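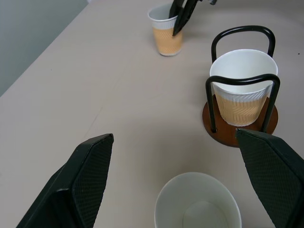

3.2 The table and the cups

Figure 2. Paper cup and cup holder on the beige table.

We kept the furnishings of the Bovley tea room as plain as we could – a pale table, white paper cups and a holder with a round, dark brown wooden base and two bent loops of black metal wire (Figure 2). Over the 12 weeks of the study our visitors got through 595 cups, rather more than the 300 we had so hopefully ordered in April, and we were glad of every one.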